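Jobs > Product testing > Paid trials
3 comments | Print | E-mail this page

Fancy putting a packing kit through its paces and getting paid for it? I'm Poppy Rudd, I look after trials for Grirnero at Trondico, and I need 5 people who'll tell me what they think of it. Grirnero is our two-arm tabletop kit for small packing jobs, the sort of thing a little mail-order shop might put on a bench. 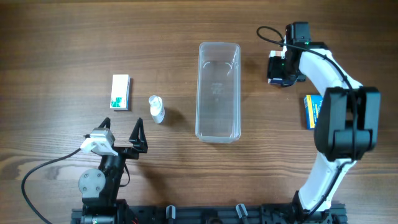 Boxes, a bottle and a clear tub on the bench at Tunstall.

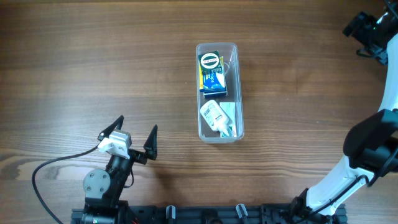

Costel Gashi did the first trial in October and his verdict was that the arms were easier to get on with than the manual, which he wanted rewritten from page one. Fair enough! We've rewritten it, and now I'd love fresh eyes on the whole lot – setting up, teaching it a new item, packing a tub, the lot.

You don't need to be an engineer. If you've packed orders for a living (or for a school fair, I'm not fussy) I want to hear from you. You do need to be over 18, happy on your feet for a morning and able to get to Tunstall for 3 sessions. I'll be there with you and so will Relu Bucur, and the kettle works.

Pay is £1000 for all the sessions plus a short written review, warts and all. We won't edit it.

Send me a few lines about yourself by 2024-03-29, quoting ref 2841. No CV please – I'd much sooner read about the most awkward thing you've ever had to fit in a box.

Share this 5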